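*January 16, 2026*

# Uno folding drying rack, after one winter and one summer

I bought the Uno rack last April from Berisha, the housewares store in Illudstead, when my old rack lost a leg. It has been in use nearly every day from then on. I live in a one-bedroom apartment with a washer and no dryer, so the rack does the work a dryer would do in a bigger place. This review is written with that kind of household in mind. If you only need somewhere to hang a couple of sweaters, most of what follows won't matter and a cheaper rack will do.

## What you get

The Uno is a standing rack with three tiers and two fold-out wings on the top tier. The frame is coated steel, the joints are gray plastic, and there are casters on the bottom, two of which lock. It came in a long flat box with almost no assembly. The casters push into the legs and the rest unfolds.

The instructions are one sheet of drawings. They leave out which end the locking casters go on. I put them both on the left at first, and the right side swung out whenever I loaded it. Put them on diagonal corners. That has worked fine.

Folded, it is a little thicker than an ironing board and stands up on its own. My old rack had to be leaned against something and slid down in the night, so I noticed this right away.

## Capacity

The box says the rack holds a full load. Whether that is true depends on whose load. A full load of T-shirts, underwear, and socks fits with space between things. A full load of jeans and towels fits only if you double things over, and then the folds stay damp.
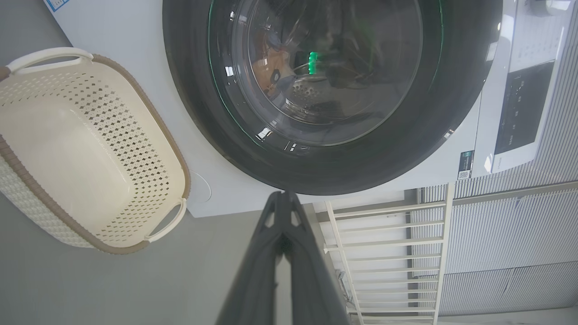 *Front of the washer, looking through the glass into the drum.*

The limit given for each wing is 14 pounds. I haven't weighed anything. Two wet bath towels on one wing make it sag a bit at the outer end, and it straightens out again when the towels come off. Wet denim is the worst case. I hang jeans from the middle tier near the legs now and keep the wings for shirts.

The bars on the top tier are farther apart than on the lower two. This is good for large items and bad for socks, which slide down and hang in a U shape that takes forever to dry. The bottom tier is best for small stuff. It is also closest to the floor, so if you have a pet that sheds, expect some hair.

A flat queen sheet is possible if you open both wings and drape it over the whole top. It then blocks the air to everything below. I do sheets on their own.

## Drying time

This has more to do with the room and the washer than with the rack. A few things I've learned that may save you some trouble:

- Use the fastest spin the fabric can take. It makes more difference than anything you do afterward.
- Shake each item once, hard, before you hang it.
- Leave a gap of a finger or two between things.
- Put a small fan on low, pointed at the bottom tier.
- Turn heavy items after five hours or so of hanging, waistbands especially.

In summer, with the window open, a load of shirts hung in the morning is ready by evening. In January it takes until the next morning, longer for anything with a thick seam. With the fan on, winter times come close to summer times. I resisted buying a fan for years and shouldn't have.

Humidity is the thing to watch. All the water in those clothes goes into your air. My bedroom window fogged up the first week I had the Uno, when I had it set up next to the bed. I moved it to the hall, where the bathroom fan can pull from it, and the fogging stopped. The casters help here. I can load it beside the washer and roll it down the hall, and it goes over the metal strip in the doorway with one push.

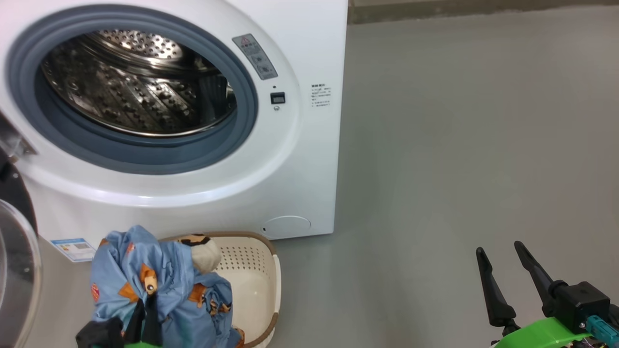
A front loader with a good spin leaves clothes damp and no more. If yours come out dripping, the load may be too small or too lopsided for the machine to reach full speed. Washing one heavy item alone will often do it. Add a couple of towels to even things out and run a second spin before you blame the rack. I have also gone back to measuring detergent with the cap, since too much of it leaves cotton stiff when it dries on a bar. Stiffness is the main complaint people have about air drying. Less soap and a good shake take care of most of it.

Towels never come out as soft as they do from a dryer. I've stopped trying.

## How it has held up

The coating on the steel is still good on the top tier and most of the middle. On the bottom tier there is one chip near a joint, with a small spot of rust under it. I put clear nail polish over the spot and it hasn't spread. I keep white shirts off that bar anyway.

The Uno's box claims the hinges are tested to 2,000 openings. I can't confirm that. Mine are tighter than they were in one place and looser in another. The left wing needs a nudge to lock flat. The right one drops into place with a click.

The casters collect thread. Every few weeks I turn the rack over and cut it out with nail scissors, a dull job that takes a couple of minutes. If you skip it, the wheels drag and leave gray marks on vinyl flooring. The marks come up with a damp cloth.

One plastic end cap fell off a bar over the summer. I found it under the couch and pushed it back in with a drop of glue. No spares come in the box, which is cheap of them.

## Compared with the Vurneck

Before buying I also tried a Vurneck rack, the accordion type, which I had on loan for a while. It costs less and folds smaller. The bars are wood. It looks better in a living room and it doesn't rust.

It also holds far less, and it has no wheels. The accordion frame tends to creep shut when one side is loaded heavier than the other, so you have to hang things evenly from both ends, and you have to take them off the same way. For hand washing or for a second rack, I'd pick the Vurneck. For a full machine load it is too small.

I looked at wall-mounted racks as well. They need holes in the wall, and my lease rules that out.

## Small complaints

The lower tiers fold up on a plastic latch that pinches. Keep your thumb on the outside.

There is nowhere to put hangers except the ends of the wings, and only a few fit there. Shirts dried on hangers need no ironing, or close to none, so I'd have liked a hanging bar along the side. I added a tension rod over the bathtub for this.

The gray plastic has gone slightly yellow on the side that faces the window. 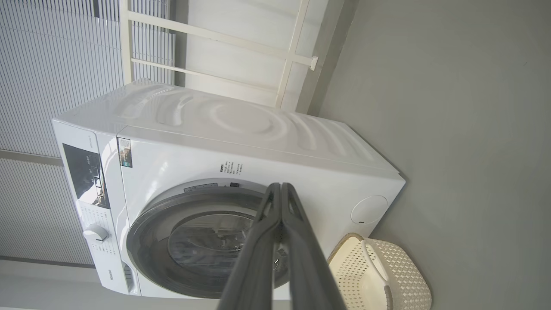

*The washer's round door.*

## Who should buy it

Buy it if you dry most of your laundry indoors and have a hall or a corner where it can stand open overnight. Open with both wings out, it takes up a good part of a small room, so measure first. I marked the size on the floor with tape before I went to the store, and it changed where I planned to put it.

Skip it if you have stairs between the washer and the place you dry. It is awkward to carry open, and loaded it can't be carried at all. Two smaller racks would suit you better.

Berisha had it in white and in dark gray. I got white. The dark one would probably hide the chips less, but it would also show lint, and there is always lint. They took back a bent caster without a receipt and gave me a new one from behind the counter, so if you are near Illudstead I'd buy it there and check the wheels before you leave.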